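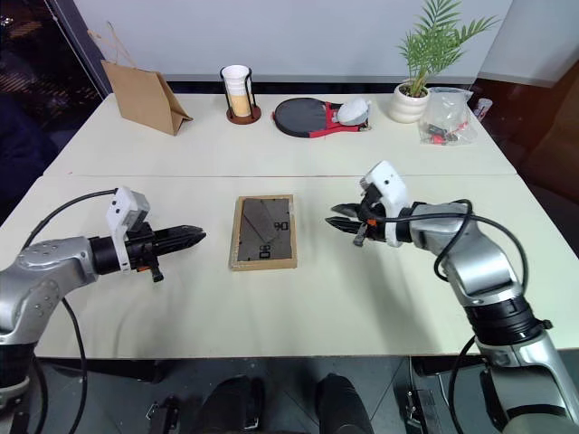 A tabletop picture frame is a rigid border, usually with a stand, that lets a photograph occupy a desk. The type is well documented in Drendholm, where households own more frames than pictures. A frame with a light wooden border may spend long periods lying flat on a white table, a position in which it displays nothing to anyone seated.

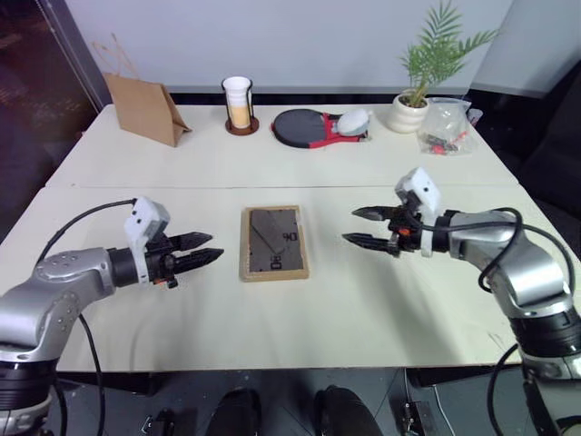

This page was last changed in July.

Standing upright is the preferred state. The Chisholm handbook gives the subject 15 pages — 2 of them on dusting.

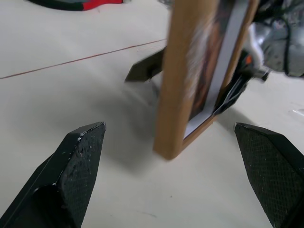 Wooden frame standing upright, seen edge-on.

A mat keeps the photograph off the glass and makes a small one look intended.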